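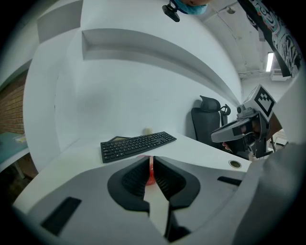 Small towns should stop letting every building be painted the same color

Laltcombe has a rule that every storefront on the main street must be painted cream or gray. The rule covers signs too. Letters have to be dark green, and nothing can light up after 11 at night. The idea was to protect the look of the place and bring in visitors. I spent a weekend there in January and I think the rule does the opposite.

The street is tidy, I'll give it that. But I walked past the bakery twice without noticing it. The hardware store looks like the bank, and the bank looks like the dentist. I had come partly for the Erdem, a diner that people have driven out of their way for since my parents were young. It used to have an orange front and a big tin fish over the door. Both are gone. The fish is in a back hallway now, next to the restrooms, and visitors go back there to take pictures of it.

Supporters of the rule say that chains would ruin the street without it. I understand the worry. A coffee chain called Colik opened near the bus stop, and under the old rules it would have put up a purple sign you could read from the highway. Under the new ones it had to go with green letters like everyone else. Fine. But the same page of rules took the fish down, and the fish was the better reason to visit.

A town of that size could easily tell the two cases apart. Let any sign that has been up for 50 years stay where it is. Let owners ask for an exception, and charge them a small fee instead of the $119 it costs now just to file the form. The woman at the yarn shop told me she wanted a yellow door and gave up when she saw the price.

People don't travel to see a rule being followed. They go to see something they can't see at home, and then they tell their friends where to find it. I can describe the old Erdem to anyone. I could not tell you which of the gray buildings it is in today without checking the number, and I ate there on Sunday.

The pancakes are still good, by the way. Ask for the booth by the kitchen.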